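Landley Retirement Plan — Investment Review Meeting
Minutes, March session

Present: two trustees, the plan administrator, and the adviser from Dhillon. The meeting opened at 9:40 a.m. Minutes of the January session were approved with no changes.

1. Quarterly report
The adviser went through the Dhillon report. The bond portion is still above target and the stock portion stands at 53 percent. The trustees agreed to leave the mix alone until the next review.
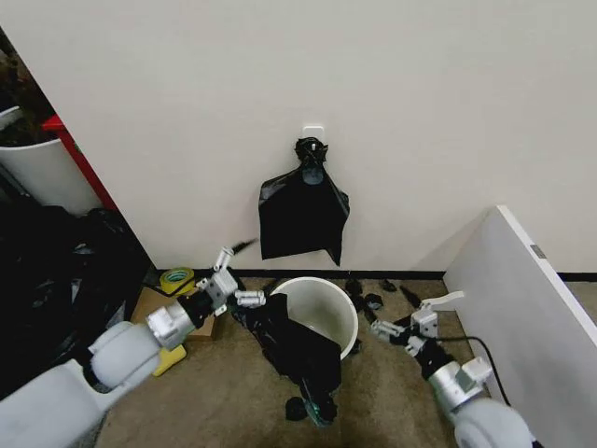 2. Fees
The Cellov fund has moved to a new share class, and the administrator asked for the old and new costs side by side. The adviser will send them before the next session. A charge of $2,333 from Multudeck for recordkeeping was questioned — it appears on two statements. Payment is on hold until Multudeck replies in writing. Draft copies of the statements go in the shredder, not in an open wastebasket like the white one under the wall hook with the black bag on it. Signed originals stay in the plan file.

3. Beneficiary forms
A number of members still have no form on file. The administrator will mail a second reminder in April, with a return envelope. 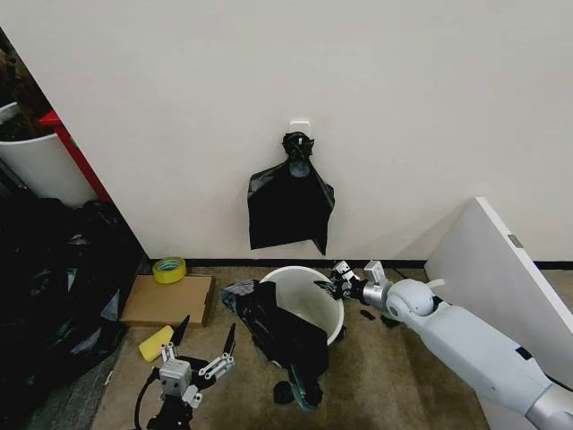 Can a member change a beneficiary by phone?
Only a signed paper form counts, and the change takes effect on the day the office receives it.

4. Other business
The adviser's contract comes up for renewal in June. Trustees are to send comments to the administrator by the end of May.

Meeting closed at 10:55 a.m.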